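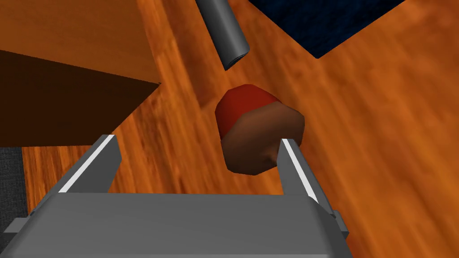
Prandley library is finally staying open late, and I'm thrilled

Big news from the corner of Gosta Street, everybody! Starting in December, the Prandley library is going to stay open until 9 p.m. every Tuesday, and if you've ever raced across town after work only to find the doors locked and the lights going off, you know why I let out a little cheer when I saw the notice taped up by the returns slot.

I've been going to that library for 18 years (I got my first card there the week I moved in, before I'd even bought a shower curtain) and for most of that time closing time has been 5:30. That's fine if you're retired or you've got a short commute. If you work over in Womness like I do, it means Saturday mornings or nothing, and Saturday mornings are when every family in town is in the picture book corner. I love those kids, but I can't read a tax form next to them.

The late opening came out of a survey the library ran back in the spring. You might remember the yellow sheets on the front desk, with the tiny pencils. They got 318 of them back, and the thing people asked for most was evening hours. Second was more large print mysteries, which I'm told are on order, and third was a better water fountain. No word yet on the fountain. I put down evening hours and the fountain, so I'm one for two so far!

So what do you get on a late Tuesday? Pretty much everything you'd get in the daytime. You can check books out, pick up holds, use the computers and print (still 10 cents a page for black and white, bring change). The study rooms upstairs can be booked until 8:30, and you can do that over the phone or at the desk. The one thing that won't be running is the local history room, so if you're chasing down your great-grandmother's farm you'll still need to come by during the day.

There's also going to be a bit of a program in the main room, starting at 7. The first week is a book swap, where you bring up to five paperbacks in decent shape and go home with the same number. The week after that is a beginner's evening on mending clothes, run by the folks from the Sotelo fabric shop, who are bringing the thread and needles. You bring the thing with the hole in it. I have a green cardigan that's been waiting for this since last winter, so look for me at the table in the back, probably with a bandage on my thumb.

The mending night has 26 places and you do need to sign up for that one. The sheet is at the front desk, and when I stopped in at lunch the first page was already filling up nicely. The book swap is just drop in.

Now, a couple of practical things. The parking lot behind the building closes at 7 like it always has, and that isn't changing for now, so on Tuesdays you'll want to park on the street or in the lot by the post office, which is free after 6. The side door on Gosta Street will be locked in the evening, too. Use the front. If you take the bus, the number 70 stops right across the road and runs until well after closing, and I've found it's a nice quiet ride home with a new book in your lap.

The library is calling this a trial through the end of spring, and after that they'll look at how many of us showed up and decide whether to keep going. So please come! Bring a neighbor, bring your teenager who claims they can't do homework at home, bring the overdue book you've been hiding under the couch (they dropped the late fines a while ago, so you can walk in with your head up). I'd love to see a second evening get added someday, maybe Thursday, but I'll take what I can get.

Holds placed by noon should be ready on the shelf the same evening if the book's already in the building. Books coming over from the Womness branch still take a couple of days, so plan ahead on those. I've got three on the way myself, and one of them is a cookbook as thick as a brick, so I'll be bringing the big tote bag.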